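Learning to let go of a bad grip

A robot that picks up a mug or a box of tea has plenty to hold on to. Thin things are harder. A wire plate stand, a coat hanger or a whisk is mostly empty space, and a depth camera often sees the table behind it more clearly than the object itself. The gripper closes on what it believes is there, misses by a few millimetres and knocks the thing over.

The team at Pirow, a small robotics lab, has spent the past year on this problem. Its answer is a method called Naseri, and the first full results came out in February. The idea is simple enough. Most grasping systems pick a point, go to it and close. Naseri picks a point, goes most of the way, then looks again through the camera on the wrist and decides whether to carry on, shift sideways or back out and start over.

The backing out is the part the group cares about. Earlier systems learned from recordings of a person guiding the arm through good grasps. They saw almost no bad ones, so when a finger drifted off line they had nothing to go on and usually pressed ahead. Pirow's operators were asked to record the mistakes as well. They steered the arm to a poor position on purpose, stopped, and then showed it the way back. Out of 2,000 recordings used for training, 224 are of this kind.
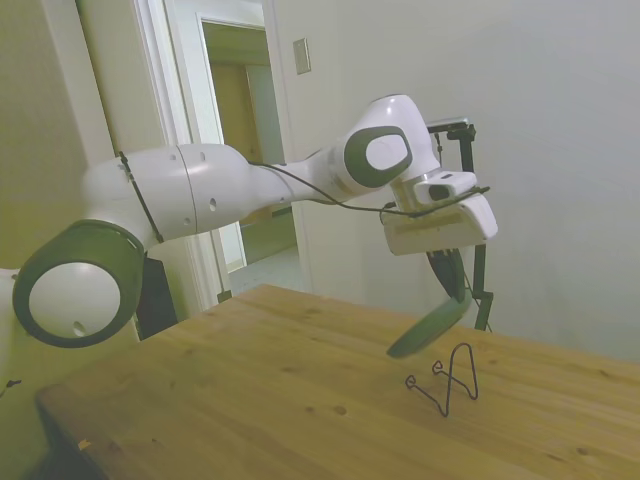
The gripper open over a black wire stand on the tabletop. A small camera is fitted above the hand.

Wire stands became the standard test piece early on. They are cheap, they weigh very little and they slide when touched, which means a clumsy approach shows up at once. The legs and the loop also give the software several places to aim for, some much better than others. A hold near the top of the loop tends to be steady. A hold on one leg lets the stand swing.

In the main trial the arm made 100 attempts at lifting a stand from a bare tabletop, with the stand turned to a new angle each time. Naseri lifted it 81 times. The same model trained without the correction recordings managed 58. Most of the gain came from attempts in which the gripper stopped short and tried a second line of approach. It was allowed four tries before the run was marked as a failure.

There is a cost. Runs take longer, and the arm sometimes hesitates over a grasp that would have been fine. On solid objects such as cups and boxes the two versions scored almost the same, so the extra looking bought very little there.

Shiny wire remains a weak point. Chrome stands picked up reflections from the ceiling lights and the success rate fell by nearly half. The group has tried dimming the room, with mixed results, and is now collecting recordings under different lamps.

Jamemano, which makes kitchen racks and supplied some of the test pieces, wants to know whether the method could work on a packing line, where stands arrive in tangled piles. Pirow has not tried that yet. Separating two hooked wires calls for a different set of movements, and probably a second arm. A version of the software for the Fosex controller is planned first, along with the release of the correction recordings for other labs to use.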